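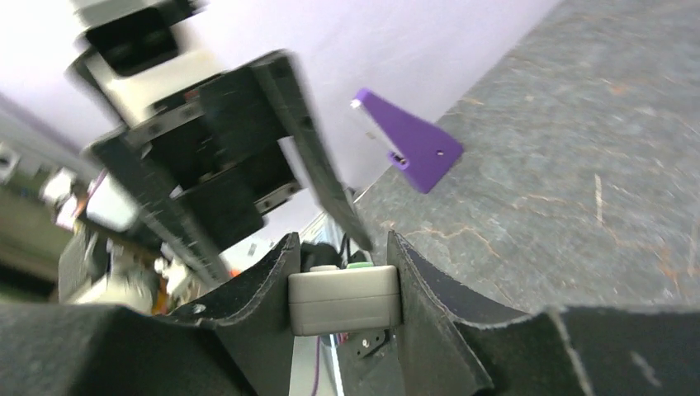 Is it worth buying a battery charger if you have only a few things at home that use AA batteries?
It depends on how often you change them. If you buy a new pack every two or three months, a charger is the better choice, and if your only device is a wall clock, you can stay with ordinary batteries.

I start with this because two people asked me the same thing after I wrote that I was trying the Jadurby charger. I bought it in July with my own money, together with one box of Irnik rechargeable AA cells, and I have used it all winter in our apartment. We have a wall clock, a kitchen scale, two flashlights, a radio in the bathroom, a wireless keyboard and too many toys. My old charger was the simple kind which came free with a pack of batteries, and it charged only in pairs. If I put one empty battery and one half full battery in it, both came out wrong.

What is in the box

The charger, a cable with a USB plug, and a folded paper in very small print. There is no wall adapter. I used the one from my old phone and it worked well, but please check this before you buy it as a gift for somebody who has no spare adapter. My father-in-law, Chukwuemeka Lawal, received one from us and had to wait until our next visit to use it.

Charging

The Jadurby has four places and each one works alone. You can put in one battery, or three, or mix AA and AAA, and it doesn't complain. Every place has a small screen with the level in bars. I would prefer a number, but the bars are easy to read from the other side of the kitchen.

Four empty Irnik cells take 5 hours. One alone is faster. I usually put them in after dinner and take them out in the morning, and the charger stops by itself when they are full. The cells are warm in the middle of charging, never so hot that I could not hold them. The case stays cool.

It also found two bad cells for me. They were old ones from the Marti brand, which I had kept in a drawer for years, and the screen was blinking and refused to start. At first I thought the place was broken, so I moved them to another one, and the blinking moved with them. The old charger never told me such a thing. It charged them, or it pretended to, and then the flashlight died after ten minutes.

The cells

On the Irnik box it says that they can be recharged 1000 times. I can't check this and I don't think any normal family can. What I can say is how they behave in the house. In the keyboard one pair lasted 17 days, with me typing every working day. Ordinary batteries from the supermarket lasted longer than this in the same keyboard, and I was a little disappointed. In the toys it was the opposite – the rechargeable ones are clearly stronger in anything with a motor.

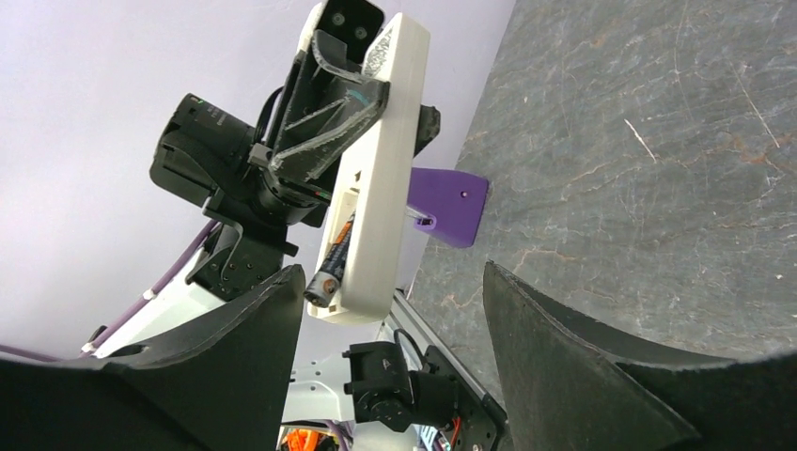
AA cell set in a white 3D-printed handle.

Fit is another matter. Rechargeable cells are sometimes a bit thicker than ordinary ones, and in a tight holder you notice this. The Irnik cells went into everything we own except one of the flashlights, where I had to knock the tube against my hand to get them out again. If your device has a narrow tube, try one cell first before you push in all three.

The kitchen scale doesn't like them. It shows the low battery sign already in the first week, although it continues to weigh correctly. I understand this comes from the lower voltage of rechargeable cells, 1.2 volts and not 1.5. My scale now has ordinary batteries again, and so does the clock.

What I don't like

The lights. Each screen has a blue light which stays on the whole time the charger is connected, also when everything is full. In a bedroom this would be impossible. We keep it behind the bread box.

The springs are quite hard. My wife can put the batteries in with one hand, but my father-in-law needs two and some patience. I would like a wider gap at the end so that you can lift the cell with a finger.

The cable is short, only 30 centimeters, so the charger hangs from the outlet or lies directly next to it. Any longer cable with the same plug will work.

The paper doesn't explain the blinking. I found the answer when I wrote to the shop, Custis, and a man named Suleiman Ogundipe answered the next morning. He explained that slow blinking is a damaged cell and fast blinking is a cell put in backward. He offered to take the charger back if it blinked with new cells too, which it did not.

Would I buy it again

Yes, the charger. For the cells I am less sure. They are good in the toys and flashlights, average in the keyboard, and I would like to try another brand next to them before I buy a second box.

If you already have a charger with separate places and it still works, I see no reason to change it. If yours charges only in pairs, like mine did, the difference is big from the first week.

Charger: four stars. One star is missing for the blue light and the short cable.
Cells: three and a half.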